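Open Day Planning and Review Group
Minutes of the April meeting, Millport site, Room 11

Present: Min-kyu Seol (chair), Jong-dae Gil, Jae-hoon Byun, Kasun Kumarasinghe
Apologies: I-seul Jin
Minutes: Kasun Kumarasinghe
Meeting opened 10:00 a.m.

1. Minutes of the previous meeting

Accepted with one correction. Item 4 should read "Uto visit," not "Uto order." Uto has placed no order.

2. Matters arising

Second display for the demonstration room: delivered and mounted. Closed.
Visitor Wi-Fi: still open. Gil reported that the guest network drops when more than one party is on site. Carried to the next meeting.
Safety card for the hardware cell: Jin has sent a draft by e-mail. Comments to her directly.

3. Report on the open day

Seol reported. Registered attendance was 69. The tours left in groups from the front desk, and the last group started late after the talk in the main hall ran over. Most visitors asked to see the simulator before the hardware cell, which reversed the planned order and left the cell idle for part of the morning.

Byun asked that the schedule be reversed formally next time. Agreed.

Questions collected at the desk were mainly on cycle time, cost per station, and whether a policy trained in simulation runs on a physical arm without retraining. Byun will write a short standard answer to the last of these. It must state that transfer has been tested on the Duvus task set only.

4. Simulator demonstration

4.1 Content. Byun summarized the tabletop task shown to visitors. Two arms with black robot hands work over a marble-patterned table. The pastry items are a croissant on an oval plate and a small round tart or filled cookie with a pink filling. The right hand handles the croissant and the left hand is kept open and clear of the plate. Visitors watched on the main display while Byun operated from the side desk.
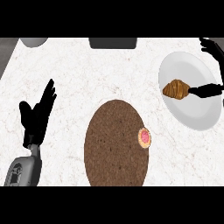

4.2 Contact behavior. Gil raised the contact model for the fingertips. With the friction value used on the day, light contact at the end of a curved object can turn it on the plate before the other fingers close. He proposed raising the friction value for the demonstration build. Byun objected — a higher value makes the demonstration look better than the training build and would have to be explained to any technical visitor. After discussion it was agreed to leave friction as is and to slow the approach speed of the fingers instead.

4.3 Color of the hands. Several visitors said that the finger joints were hard to make out against one another. The hands are rendered nearly uniform black. Kumarasinghe suggested a lighter material on the finger joints, display build only. Byun will test this and report on any effect on render time. No change to the training build.

4.4 Viewpoint. The steep view from above was kept through the whole demonstration. Seol asked for a second, lower view on the new display so that visitors can judge the height of the fingers over the plate. Byun said this is possible but that both views must come from the same run. Agreed.

4.5 Logs. The demonstration logs hold 2,126 episodes, including rehearsal runs. Rehearsal and public runs were not tagged separately. Gil will separate them by start time. No success rate is to be quoted outside the group until this is done.

5. Hardware cell

Gil reported no stops caused by the equipment. One stop was caused by a visitor leaning on the gate. The interlock worked as specified and the cell was restarted after the usual check.

Group size at the cell was up to 10. Gil considers this too many for the floor marking. Seol preferred to keep the group size and move the marking back. Not resolved. Gil will measure the clearance and circulate a sketch with both options.

6. Uto visit

Uto has asked for a half-day visit on the same lines as the open day, with more time at the simulator and a technical discussion afterward. Their interest is in food handling, mostly baked goods on trays. Seol noted that the current scene has no trays. Byun can add one, but the grasp settings would need to be checked again for a raised edge. He will not commit to a date until item 4.2 is finished.

Kumarasinghe will send Uto the visitor form and the draft agenda. The agenda should not mention throughput.

7. Actions

Byun: standard answer on transfer; approach speed change; joint material test; second view.
Gil: log separation; clearance sketch; guest network.
Jin: safety card, final version.
Kumarasinghe: Uto form and agenda; revised tour order.
Seol: confirm room booking for the Uto visit.

8. Any other business

Byun requested that the side desk be moved so that the operator can see the main display without turning. Agreed, Gil to arrange.

Meeting closed 11:25 a.m. Next meeting to be set by e-mail once Uto has replied.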